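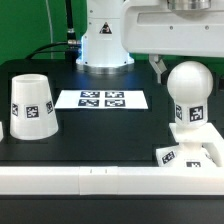

Fuseini Acheampong wrote that his recipe cards still come out with the fractions mangled, same as before the update, and could somebody please look at it before he prints the whole box again.

Status: Reopened
Product: Pustwood recipe box, print module
Opened by: Fuseini Acheampong
Assigned to: Asuka Kinoshita

Asuka Kinoshita
Hi Fuseini! Reopening this one gladly, I love a print bug. Can you tell me which card size you're using, and whether the fractions look right in the preview? If you can paste one ingredient line exactly as you typed it, even better.

Fuseini Acheampong
Index cards, the 3 x 5 layout. Preview is perfect. On paper, "1 ½ cups buttermilk" turns into "1 cups buttermilk" with a little empty box after the 1. I have 169 cards in there, most of them my aunt's, and 87 have at least one fraction. The groundnut stew has five on one card!

Asuka Kinoshita
Okay, that empty box is a great clue. It usually means the font has no drawing for that character, so the printer puts a blank in its place. Which font did you pick under Card Style?

Fuseini Acheampong
Skinix. The handwriting one. It looks so much like her writing that I don't want to change it.

Asuka Kinoshita
Then we'll keep it! I printed a test card in Skinix and got the same box you did. Switched to Imai and every fraction came through, so your recipes are stored just fine and nothing has been lost. The preview quietly borrows missing characters from another font and the print step doesn't.

Two things to try while I dig:
1. Open Card Style, then Advanced, and turn on "Fill missing characters."
2. Choose Imai as the fill font and print ONE card. Please don't do the whole box yet.

Fuseini Acheampong
Did both. The ½ and ¼ are there now, hooray. But ⅓ and ⅔ are sitting too high, and on the cornbread card the ⅔ touches the line above it.

Nataša Grgić
Jumping in from another household with the same trouble (jam labels, Skinix, thirds floating up near the title). I got mine to behave by setting line spacing to Roomy and dropping the text one size. It costs a line or so per label but they look lovely. My July apricot batch finally has labels I'm not embarrassed to give away.

Fuseini Acheampong
Nataša, that worked on the cornbread! The stew spills onto the back of the card now. I can live with that, her original ran over too.

Asuka Kinoshita
Oh, this is so helpful, thank you both. I passed the thirds to Rachid, who found that the fill step lines characters up by their tops. Halves and quarters happen to be drawn at a height that hides it.

Rachid El Khatib
Fix is in the test build. It lines up on the baseline now, and the preview uses the same fill rules as the printer, so what you see should match the card. I checked eighths as well, plus the degree sign, which was also missing from Skinix. Existing cards don't need retyping.

Fuseini Acheampong
Installed the test build on 3rd January, put spacing back to Normal, printed the stew. All five fractions, everything on one side, and it looks like she wrote it. I'm thrilled. Doing the rest tonight.

Asuka Kinoshita
Yay! Leaving this open until the fix goes out to everyone. Nataša, you can go back to Normal spacing then too. If either of you spots another missing character, add it here with the name of the card and I'll test it.

Nataša Grgić
The ž in my own name prints fine, I checked that first. Will try the cherry labels next.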